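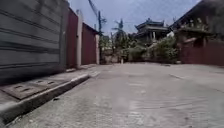
*Lane side, left-hand sidewalk. Slotted drain cover up close, then ribbed gray panels, then the dark red gates.*

## Section 3. Street front: drain cover, curb, gates

Mahuika house guide, street side only. Yard and roof are in the next section. Read the cautions first if you're going to lift anything.

Updated 9 January 2021, H. Chambi. Replaces the stapled sheets.

### What's covered

- Drain cover (concrete, rectangular, slots in the top), set in the sidewalk strip
- Curb, the long rounded one
- Ribbed gray panels
- Dark red metal gate panels
- White pillars, one past the other
- Seam in the lane and small cracks

Not covered: utility pole, overhead wires. Not ours. See the note at the end.

### Before you start

Tools are in the gray bin marked STREET:

- stiff push broom
- hand brush, narrow enough for the slots
- flat pry bar and the lifting hooks (2)
- bucket, trowel, old towel
- Flernano cleaner, the big jug
- rags
- spray can of dry lube

Gloves. Closed shoes. Bright vest if you're stepping off the curb. Cars come down the lane faster than you'd think.

> **CAUTION:** The cover is heavy. Two people, always. Never get your fingers under the edge — use the hooks.

### 3.1 Drain cover, quick clean (cover stays in)

Do this when dirt builds up along the edges or leaves sit in the slots.

1. Sweep the sidewalk strip first, away from the cover. Not into it.
2. Run the narrow brush along each slot. Lift the dirt out, don't push it down.
3. Scrape the dirt line around the edge of the cover with the trowel tip. Go easy on the corners, concrete chips.
4. Everything goes in the bucket. Not in the road.
5. Pour one slow bucket of clean water over the slots. Should drain right away. If it sits, go to 3.2.

Note: no cleaner on the cover. It goes straight down the drain.

### 3.2 Drain cover, full clean (cover out)

Before the rainy months, and any time water sits. September is a good time, put it on the calendar.

1. Tell the neighbors on both sides.
2. Broom handle or a cone across the sidewalk above and below where you're working.
3. Clear the edge all the way around (3.1, step 3). It won't lift if it's packed with dirt.
4. Set one hook at each short end. If the cover is stuck, tap the pry bar into the long side, lift a little, switch sides, repeat.
5. Lift together, straight up. Slide it onto the folded towel on the sidewalk. Never lean it on the gate.
6. Scoop out the mud. Trowel for the bottom, hand brush for the ledge the cover sits on.
7. Look at the ledge. Wipe it clean. One pebble here and the cover will rock forever.
8. Flush with water until it runs clear.
9. Lower the cover back the same way round it came out. Mark one corner with chalk before you lift if you think you'll forget.
10. Step on each corner. Rocks? Lift it, wipe the ledge agian, reset.

> **CAUTION:** Never leave the hole open. If you have to stop, one person stays with it.

Cracked cover: don't lift. Call Alcides Arboleda, number's on the inside of the kitchen closet door. He gets replacements through Jaller. Allow 3 weeks.

### 3.3 Curb and sidewalk

1. Broom, house end to lane end. Get the corner where the sidewalk meets the foot of the wall, that's where stuff collects.
2. Pull weeds by hand.
3. Oil or paint spots: Flernano cleaner, 50 ml to a full bucket. Scrub, leave it a few minutes, wipe up with rags. Keep it off the cover.
4. Rinse with as little water as you can.

Don't use the pry bar on the curb for stuck gum. Somebody did. Plastic scraper only.

No ramps, bricks or boards against the curb. They wash down and block the slots.

### 3.4 Ribbed gray panels

The grooves run lengthwise so dirt sits in them. Streaks are weathering mostly, won't all come off. Fine.

1. Dry brush along the grooves, top to bottom, working one way.
2. Damp rag, plain water.
3. Still bad? Weak cleaner mix, same as 3.3, then wipe again with plain water.
4. Dry the bottom edge where it meets the sidewalk strip.

No wire brush. No pressure washer closer than arm's length.

### 3.5 Dark red gates

Once a season.

1. Close and latch before you start. Don't clean a gate that's half open, it'll swing or roll on you.
2. Dust with a dry rag.
3. Wash with a damp rag, plain water. Dry it.
4. Check for chips and bubbles in the paint, low down especially.
5. Chips: sand lightly, wipe, dab on touch-up. The can is labeled GATE RED. The other red can is for the porch — do not mix them up.
6. Dry lube on moving parts, short sprays. Wipe off the extra.
7. Open and close it a few times. Listen. Grinding or scraping, stop and call.

Touch-up needs 2 coats. Let the first one dry all the way.

Intercom questions: that's the Vuvedeo booklet, in the same drawer as this one. Don't open the box yourself.

### 3.6 White pillars

1. Soft brush, then damp rag.
2. Scuffs: try a little baking soda on the rag before anything stronger.
3. Hairline cracks, take a photo and write the month on it. Same crack longer next time, call Alcides.

Don't hang anything off the pillars. No hooks, no screws, no signs.

### 3.7 Seam and cracks in the lane

Look only. The surface is uneven and has old patches, leave those alone.

1. From the sidewalk, check the thin seam on the far side of the lane for weeds or loose pieces.
2. Pick up loose pieces by hand if the lane is clear.
3. Don't fill anything. Lane repairs get done all together, ask Hortensia Chambi before you buy a bag of mix.

### Problems

| What you see | Try |
|---|---|
| Water sits on the cover | 3.1, then 3.2 |
| Cover rocks | 3.2, steps 7 to 10 |
| Bad smell from slots | 3.2, then flush again next day |
| Gate scrapes | 3.5 steps 6 and 7. Don't force it |
| Paint bubbling | Leave it, call |
| Gray panel rattles in wind | Call, don't wedge it |

### Note on the pole and wires

Power company only. Don't tie anything to the pole. Don't raise a ladder or a long broom handle under the wires. Sagging lower than usual, or anything hanging loose: stay back, keep others back, call the emergancy number on the closet door.

### When you're done

Rinse the tools, dry the hooks, everything back in the STREET bin. Mud goes in a bag with the regular trash once it's dried out. Write the date on the card inside the lid, and which steps you did.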